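Dressing for a Long Day on Pavement

Household tips: clothes and shoes

A day spent walking around a town is harder on clothes than a day of housework. Paving is dusty, benches are dirty, and the sun fades one shoulder more than the other if you sit the same way every time. These notes cover what to wear, what to carry and how to get it all clean afterward. Most of them came out of a long weekend in Gorno, where we walked from breakfast until the shops closed and came home with a full hamper.

Shoes first

Wear shoes you have already worn for at least 10 hours in total. New shoes that feel fine in the hallway will rub by the second hour on stone. If you must bring a new pair, put them on for the errands the week before.

Lace them in the afternoon if you can, when your feet are at their largest. Leave the top pair of eyelets undone if the tongue presses on your instep.

Light-colored shoes show every scuff, so wipe them over the night before with a thin coat of plain neutral cream if they are leather, or a fabric protector spray if they are canvas. Spray outdoors and let them dry overnight. Two light coats hold up better than one heavy one.

Pick socks with a flat toe seam. Carry a spare pair in a sandwich bag and change at midday. The used pair goes in the bag.

Trousers and hems

The hem is what suffers. Long loose trousers pick up grit from the ground at the back of the heel, and the fabric there wears through before the rest looks old. Stand in the shoes you plan to wear and check that the back hem clears the ground. If it doesn't, take it up before you go.

For a quick fix, fold the hem and run a basting stitch around it in matching thread, catching only one or two threads of the outside fabric. It takes ten minutes a leg and pulls out cleanly when you get home. Iron-on tape also works, but it leaves a shiny line on some fabrics, so try it on the inside of a pocket first.

Light tan trousers are comfortable in the sun and hide dust well. They don't hide coffee. Dark ones are the other way around.

Coats and layers

An open square can be warm in the sun and chilly a few steps away in the shade. People in the same place will be dressed for different seasons and may all be comfortable, depending on how fast they walk. 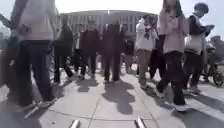 So plan on two layers you can take off and one you can't do without. A long coat is warm when you stand still but heavy to carry over your arm, and it ends up on the ground when you sit. If you bring one, fold it lining side out before you put it down. A hooded sweatshirt under a light jacket does nearly the same job and fits in a day bag.

Scarves should be tucked in or tied. A loose end drags across tables and gets into food.

What to carry

Keep it small. My own list is a pack of tissues, a damp washcloth in a zip bag, a safety pin fastened inside a pocket, a folded cotton shopping bag and a bottle of water. The washcloth gets used more than anything else. Use it for hands, for bench seats and for blotting a spill before it sets.

Don't rub a fresh spill. Press, lift, turn the cloth to a clean part and press again.

When you get home

Take shoes off at the door and knock the soles together outside. Brush them dry before you do anything wet – dust turns to mud as soon as you add water, and then it is in the seams.

Pull out the insoles and stand them up against a wall. Stuff the shoes with newspaper if your feet were sweating, and change the paper before bed.

Shake trousers out of a window, hems down, and go over the bottom few inches with a clothes brush. Often that is all they need. If the hem is still gray, rub a little bar soap into it with a damp nailbrush, leave it fifteen minutes and wash as usual.

Off-white tops get a line of grime at the cuffs and collar. Wet the line, work in a drop of dish soap with your fingers and put the top in with the next light load. Check it before it goes in the dryer, as heat will set whatever is left.

Maroon and reddish-brown clothes should be washed on their own the first few times, in cold water. A white washcloth put in with them will tell you whether the dye is still running. When it comes out white, they can go in with the other darks.

Wool coats don't want washing. Hang yours on a wide hanger in the bathroom after someone has showered, leave the door open a crack and brush it downward in the morning. Empty the pockets first or they will sag.

– Aurel Husar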